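The tenth stamp

Somewhere in a kitchen drawer, you have a loyalty card with seven stamps on it. The café has since become a vape shop.

Fiona Shearer would like that card back. She runs marketing for Kairys, a chain of bakeries that spent most of October asking customers to bring in any coffee card, from any business, living or dead. Kairys would honour the stamps. The budget allowed for 800 free coffees.

They gave away 2,000.

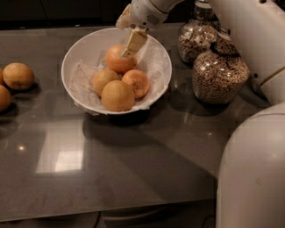 "We had one bloke with a shoebox," Shearer says. "He'd catalogued them."

The idea came from Truredby, a small agency whose founder, Alasdair Dalgleish, has a low opinion of loyalty apps and the sort of cardigan that goes with it. His previous client, a shoe retailer called Orier, had an app with 117 settings and a birthday message that arrived in the wrong month. Customers deleted it in droves. Dalgleish took the hint.

"People like a stamp," he says. "It makes a noise."

Not everyone at Kairys was charmed. Jinlong Wei, who looks after the finances, asked early on whether anyone had considered forgery. They hadn't. A rubber stamp in the shape of a coffee bean costs less than a coffee, and at least one high school worked this out by the second week.
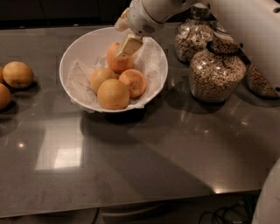
Still, the numbers behaved. Of the people who handed over an old card, 741 signed up for a Kairys one — paper, naturally, with ten squares and a bean. Wei has conceded that this is cheaper than bus shelters. He has also had the stamp redesigned, and keeps the new one in a locked drawer.

Shearer is already planning a second round, with gift vouchers. Wei has asked for a meeting.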